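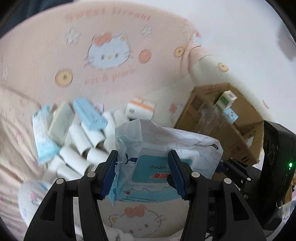
A pack of wipes held by the two-fingered gripper, with boxes and paper tubes behind it.

About Grasix

Reading time: 2 min

Grasix is a small research company working on how robots learn to pick things up. Henok Nigatu and Setsuko Yokoyama started it after several years at Stindport, where they worked on warehouse arms.

Our method is simple to state. A person does a household task with a hand-held gripper, and a policy is trained on the recordings. We work with piles of ordinary goods — soft packs, cartons, paper tubes — on beds and other soft surfaces, where a rigid grasp planner tends to fail.

Our last study used 774 recorded grasps from 15 homes in Bastden. The policy trained on all the homes did better on soft packaging than one trained on the same number of grasps from 2 homes. Adding more grasps from a home already in the set helped very little after the first 10. Crumpled film is still our weakest case, and the policy often takes hold too close to a torn edge.

Setsuko runs data and evaluation. Henok builds the grippers and looks after training. The Urquijo workshop makes our finger pads. A second round of homes begins in May.

Page updated 21/03/2024

We use cookies to count visits to this site. Accept | Settings

Contact | © Grasix | Back to top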